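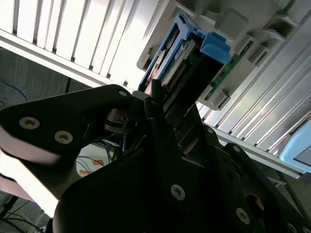
Blue drive caddy in a light grey server chassis

Subject: Re: [trembridge-archive] Moving the parish recordings to Tumix

On the list this morning, the editor of the newsletter wrote:

> Indetti have quoted us for moving all 109 recordings over to Tumix,
> and I think we should say yes before December. They say the
> files will be "safe for good" once they are up there, and we could
> stop paying for the cupboard at Olivares. Their price is held for 38
> days. Can anyone see a reason to wait?

Yes, I can see several.

I have read the quote twice now and I still can't find what "safe for good" means. There is a monthly fee. If we stop paying the monthly fee, page 5 says the account is "retired". I wrote to ask what happens to the recordings in a retired account and got back a leaflet about how many happy customers they have. I'd have preferred a yes or no.

Then there is the sound itself. The copies we have were made from the old tapes at full quality, and the interviews with the mill workers are hard enough to follow as it is. The quote talks about "web-ready versions". To me that reads as smaller files with bits thrown away. Perhaps it doesn't mean that, but I'd want it in writing before anyone wipes a single disk.

As for the cupboard, I don't love it either. The key sticks and the rent went up again. But we know where it is, we can walk in and fetch a tape, and when the school wanted the harvest supper recording they had it by teatime. I tried the Tumix demo at home and it took me three goes to get one file to play - and that was a file they had chosen to show off.

I also don't care for the 38 days. A price that runs out is there to hurry us. These tapes sat in a loft for decades and I don't believe another winter will finish them.

What I would agree to is a trial. Send them five recordings, including the one with the church bells because it always shows up bad copying. Keep our own files exactly as they are. Then somebody other than Indetti listens to both and tells the list what they hear.

If they pass, fine, I'll vote for it, provided the cupboard stays until we have a second full set somewhere else. I don't mind where. Under a bed in Trembridge would do me.

One small thing while I'm writing: the list of recordings on our web page still has the two choir evenings the wrong way round. I mentioned it in the spring. Whoever has the password, please could you swap them?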